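Trorkiven Under-Desk Dehumidifier: Set-Up Guide
Section 4: First Use and Drainage

4.1 Placement
1. Stand the unit upright for 4 hours before connecting power.
2. Place it on a firm, level floor. Low-pile carpet is acceptable.
3. Leave a gap of 15 inches between the rear grille and any wall or furniture.

CAUTION: Do not run the unit from an extension cord.
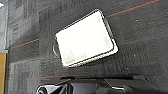 4.2 Setting the humidity level
4. Press MODE until the HUM light is steady.
5. Use the arrow keys to select a target. The factory setting is 50 percent.
6. Close doors and windows. A room of up to 600 square feet may take a full day to reach the target on first use.

NOTE: The compressor waits three minutes after each stop. Pressing POWER again does not shorten the delay.

4.3 Continuous drain
7. Switch off and unplug the unit.
8. Remove the rubber plug from the drain port and keep it.
9. Push the hose on fully. The hose must slope downward along its whole length.

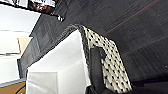
Augustina Agbenyega: Step 9 should also mention kinks. Mine drained for an hour, then the FULL light came on. The hose had folded behind a cabinet. Straightening it and holding RESET cleared the light.

Reply from Clivham Support: Added to the next revision. If the light stays on after a reset, check that the float moves freely, then see Section 7.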